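怎样教机器人收拾桌子？

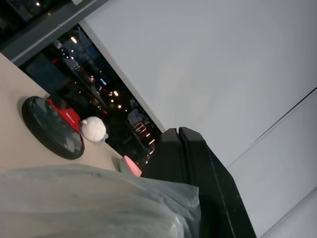
机器人手腕上的小摄像头看到的桌面。两根黑色手指前面有一件粉色和浅绿色的小东西，窗外已经是晚上。

你学系鞋带的时候，大人是怎么教的？多半是蹲在你旁边，抓着你的手，先绕一个圈，再绕一个圈，最后一拉。教了几遍以后，你的手就记住了。

教机器人做事，也可以用差不多的办法。这一页就讲人怎样给机器人做示范，以及机器人从示范里学到了什么。

为什么不直接下命令？

早先的工厂机器人靠一条一条的命令干活：向左移动，停下，向下移动，夹紧，抬起来。在汽车厂里，这样很好用，每一扇车门都会停在同样的位置，机器人闭着眼睛也能焊准。

家里的桌子就不一样了。今天毛绒玩具在左边，明天可能滚到了右边。一块布可以摊开，也可以皱成一团，皱的样子几乎没有两次相同。要是为每一种样子都写一条命令，写到头发白了也写不完。

所以工程师换了一个办法：人先做，机器人跟着学。这叫“示范学习”，有的书上也叫“模仿学习”。

办法一：手把手教

第一种办法最像教你系鞋带。人直接握住机器人的手臂，推着它走一遍。

这时候机器人的关节要变得很“松”。平时电机会用力撑住手臂，你推也推不动。切换到示教模式以后，电机只出一点点力，刚好抵消手臂自己的重量，手臂就像浮在水里一样，小朋友也能推着走。

人推手臂的时候，每个关节里都有一个小零件在量角度，它叫编码器。肩膀转了多少，肘部弯了多少，手腕扭了多少，都会记成一串数字。

手把手教的好处是简单，人能感觉到手臂碰到了什么。麻烦也有：人的手和胳膊常常挡住摄像头，机器人录下来的画面里到处是人的袖子。等它自己干活的时候，袖子没有了，它看到的东西就和学的时候不一样了。

办法二：遥控教

第二种办法是遥控。人坐在一边，手里拿着控制器，机器人在另一边跟着动。

控制器有好几种。有一种像游戏手柄，推摇杆，手臂就往那边走。有一种是拿在手里的小棒，你的手往前伸，机器人的手也往前伸。还有一种最有意思，是另外一条小手臂，关节和机器人的一样多。你掰动小手臂，大手臂就做同样的动作。小的那条叫“主手”，大的那条叫“从手”。

遥控的时候，人的身体不用伸到摄像头前面，画面就干净多了。人可以直接看着桌子操作，也可以看屏幕上的画面操作。

看屏幕要难一些。你可以做个小试验：闭上一只眼睛，伸直两只手，让两根食指的指尖碰在一起。是不是容易碰歪？两只眼睛一起看的时候，大脑能比较准确地判断远近。普通屏幕上的画面是平的，操作的人也会遇到类似的困难，所以新手常常夹空。

手腕上的眼睛

很多机器人的手腕上装着一个小摄像头。手臂伸到哪里，它就跟到哪里。

这种摄像头看到的东西和我们平时看到的不太一样。手腕一歪，桌子也跟着歪，桌边变成了一条斜线。机器人的手指总在画面里，因为摄像头和手指固定在一起。远处的窗户、墙壁也会进到画面里来。

请再看一看开头的照片。桌上有一个黑色的圆盘形东西，一件红色的东西搭在它上面，旁边有一个白色的毛绒小球。如果任务是夹起那件粉色和浅绿色的小东西，机器人就要学会分辨哪些和任务有关，哪些没有关系。窗外的灯再亮，也不用去管它。

除了手腕上的摄像头，有的机器人还有一个摄像头装在高处，从上往下看整张桌子。高处的看得全，手腕上的看得近，两个一起用，机器人就不容易弄错。

两根手指够用吗？

人的一只手有五根手指，许多机器人只有两根，合起来像夹子，所以叫“夹爪”。

两根手指能做的事情比你想的多。它能夹住积木、海绵、毛巾的一角，也能捏住杯子的边。不过有些动作对它来说很费劲，比如从桌面上捡起一张薄纸，或者拧开很紧的瓶盖。

你可以试一试。只用大拇指和食指，把铅笔盒里的东西一件一件拿出来，再放回去。铅笔容易，橡皮也容易，尺子平躺在桌上的时候就难了。你大概会把尺子推到桌边，让它露出一截再捏。机器人也可以学会这一招，前提是有人给它示范过类似的动作。

示范一次要记下什么？

一次完整的示范，从手臂出发开始，到任务做完为止。在这段时间里，电脑同时记下几样东西。

第一样是画面，每个摄像头每秒钟拍很多张。
第二样是手臂的姿势，也就是每个关节的角度。
第三样是手指张开了多少。
第四样是任务的名字，比如“把海绵放进盒子”。

这几样东西要对准时间。假如画面比动作慢了半秒，机器人就会学成还没靠近东西就先合上手指，结果什么也夹不到。

一次不够，要很多次

你看别人拍一次球，自己不一定就会拍。机器人也是这样，看一次示范远远不够。

我们拿Gadik小组的练习来说。Gadik小组教机器人把小东西收进盒子，第一个任务录了200次示范。每录完一次，就把东西换个地方：往左一点，往右一点，转个方向，放得离桌边近一些。要是200次都放在同一个地方，机器人就只会去那一个地方夹，东西挪开一个手掌那么远，它还是会伸到老地方去。

后来小组又加进了软的东西，示范增加到400次。软的东西一夹就变形，需要多看几种样子。再后来任务越来越多，有叠布的，有开抽屉的，有盖盒盖的，所有任务的示范合在一起，一共2,674次。

灯光也要换。白天录一些，晚上也录一些。白天阳光从窗户照进来，桌子上有长长的影子；晚上开着灯，玻璃上会映出灯光。只在白天学过的机器人，到了晚上可能会认不出桌上的东西。

做错了怎么办？

人操作的时候也会出错，有时候夹歪了，有时候东西半路掉了。

掉了就停下来重录的，这一次通常不要，免得机器人把“掉东西”也当成任务的一部分。Gadik小组检查的时候，就挑出了698次没有做好的，没有放进上面那个总数里。

还有一种错误值得留下：夹歪了，退回来，对准，再夹，最后成功了。机器人看过这样的示范，自己夹歪的时候就知道可以退回来再试。从来没见过别人改正错误的机器人，一旦夹歪，往往会空着手继续走完后面的动作。

机器人是怎么“学会”的？

录好的示范会交给电脑里的一个程序，这个程序叫“模型”。模型一张一张地看画面，每看一张，就猜接下来手臂该怎么动，然后和人当时的动作比一比。猜得差得多，就多改一点；猜得差得少，就少改一点。

这样猜和改要重复非常多遍。电脑不会累，可以从晚上一直算到第二天早上。

学完以后就要考试了。人把东西摆在桌上，摆一个示范里没有出现过的位置，让机器人自己做。做成了记一笔，没做成也记一笔，还要写下是在哪一步出的问题。如果总是在桌子的右上角失败，下次就在右上角多录一些示范。

安全第一

机器人的手臂看起来不粗，力气可不小。录示范的时候，大家要遵守这些规矩：

手臂通电以后，不把头伸到手臂能碰到的范围里。
急停按钮放在伸手就能按到的地方。
长头发扎起来，围巾和挂绳摘下来。
要去桌上摆东西，先告诉操作的人，等他松开控制器再伸手。
动作要慢。

在家里玩的“机器人游戏”

这个游戏要两个人玩，不需要电，也不需要真的机器人。

请准备一块海绵、一个毛绒玩具、一块手帕和一个空盒子，都放在桌子上。

一个人当机器人，戴上眼罩，伸出一只手，只用大拇指和食指。另一个人当操作员，站在后面，轻轻扶着“机器人”的手腕，带着它去夹东西，再放进盒子里。这就是手把手教。

第二轮，操作员不许碰“机器人”，只能用说的：“往前，再往前，停，往下，夹。”数一数，收完三样东西要说多少句话。你会发现，用嘴说比用手带慢得多。

第三轮，东西的位置全部换掉，操作员什么也不说，让“机器人”照着记住的动作自己做一遍，看看还能不能夹到。然后摘下眼罩，再做一遍。

小词典

示范学习：看别人怎么做，然后照着学。
夹爪：机器人用来夹东西的手。
编码器：量关节转了多少角度的零件。
主手和从手：人掰动的那条手臂叫主手，跟着动的那条叫从手。
模型：电脑里从示范中学习的程序。
急停按钮：一按下去，机器人马上停住，多数是红色的。

想一想

如果让你教机器人把一块皱巴巴的手帕叠好，你会先从哪个角开始？把步骤画在纸上，再按照自己画的步骤，只用两根手指叠一次，看看有没有漏掉哪一步。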